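Bottled tea

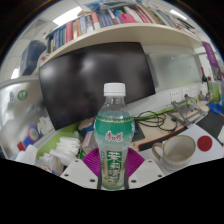 Bottled tea with a green label and a white screw cap.

Bottled tea is brewed tea sold ready to drink, and I'll admit up front that I came to it late, after years of being a loose-leaf snob. My aunt in Nakovley still won't have it in the house!

Most of it starts with leaf steeped in big tanks, then filtered, cooled and filled into plastic, glass or cans. Vitamin C often goes in to stop the colour turning brown (I used to think that was a health claim, silly me). Green, oolong, jasmine and black are the usual flavours, and in East Asia you'll find plenty of unsweetened ones, while the stuff at my local servo is mostly sugar with a bit of lemon.

Canned oolong turned up in Japan in the early 1980s, and bottled green tea followed in 1990. Small makers came along much later. Cadus, my favourite, began in a shed at Rasusen with two tanks and now fills over 3000 bottles in a July shift – winter, mind you, when hardly anyone wants a cold drink. Joris Willems, who ran the tanks there for eight years, reckons cloudiness is mostly tannins and caffeine clumping together as the tea cools. Brewers call it tea cream, and it's harmless.

Storage is easy. Keep it out of the sun, and once it's open, pop it in the fridge and finish it within a day or two.

See also: Iced tea, Barley tea, Cold brew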